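Clastel Home | Stories | Archive | Submissions | Contact

The Eight-Second Rule

The contract between Vulteo and the Trerkencombe test kitchen covered one counter, one arm and one toaster. Vulteo supplied the arm. The test kitchen supplied me.

Before the changeover my title was breakfast technician. I made toast, logged the shade against a printed card, and cleared the board for the next cycle. After the changeover my title was cell attendant. The pay grade stayed where it was. The chair was new.
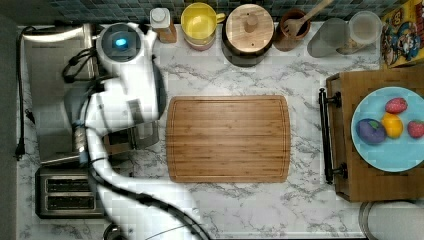 The procedure fit on one page. The attendant starts the cycle and keeps both hands behind the yellow line. If the arm pauses for more than 8 seconds, the attendant presses the amber key and writes down the time. If it pauses for less, the attendant writes nothing. Most of my first week was pauses of six and seven seconds, and by the end of it I was holding my breath through each one.

The target was 90 cycles a shift. By hand I had done more, but I had also talked, and the log had gaps where I had talked. The arm's log had no gaps. My supervisor printed the two logs and pinned them side by side over the sink. She took mine down after lunch. 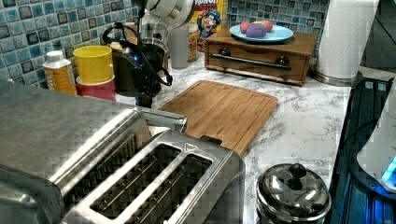 The Trerkencombe counter, toaster side.

In July the fault reports began to carry my initials. The Pimentel controller had a field for probable cause, and it would not close a report with the field blank. I typed "crumbs" until the office asked me to stop. Then I typed what I had seen: approach angle shallow, slot missed on the left, second attempt good. Someone at Vulteo started answering. The replies were one line long and asked for the angle.

I bought a protractor.

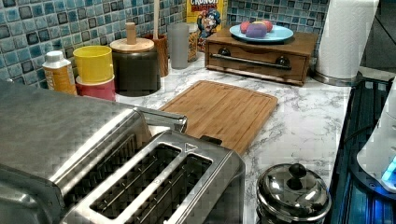

At cycle 1,854 the arm stopped over the board and held. I counted to seven. My thumb was on the amber key, and I knew the reach was short by the width of a crust, the way I used to know a slice was done by the smell. It moved on. I wrote nothing, as instructed.

Then I turned the page over and wrote it down anyway, with the angle, and started the next one.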